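Subject: Re: Can they do chores yet?
Date: 11/15/25
List: Plenadham Home and Shop Automation

> I read everywhere that the machines are one year away from
> clearing a table. Our canteen in Illach sends 486 trays a day
> through the wash room and I have two people for it. Should I
> wait with the new hire or not? Please answer from practice,
> I have seen enough videos.

Hello all,

I would not wait with the hire.

We tried the Cavska arm in our packing shop from March on. With one kind of box, always from the same side, it does the job and I am content with it. When the boxes come mixed, a person must stand next to it, and then I pay for both. In our last long test it stopped 34 times in 890 picks. For a shop this is maybe acceptable. For a wash room with glasses I think it is not.

Clearing a table is harder than it sounds. The bottle must go, the jacket must stay, and the arm has to know which is which. Clear plastic is also difficult for our depth sensor, it often looks through it to the table.

What has changed, in my opinion, is the way of teaching. People now take a gripper in the hand and do the chore themselves, and the recordings go to the training. The Henao group wrote that they want 3,000 recordings for one chore – I cannot judge if this is enough. 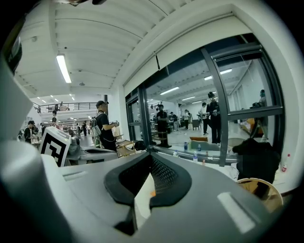

View over a hand-held gripper in the hall, with water bottles on the white table at the glass wall.

For your trays I would first ask for a trial with your own dishes, including the dirty ones. If the seller brings his own trays, be careful. Please ask also who comes when it stops, and how fast. Our contract says next working day, which for a canteen is too late.

Does anybody on the list have numbers for cups with handles? I have only boxes.

Regards from the packing shop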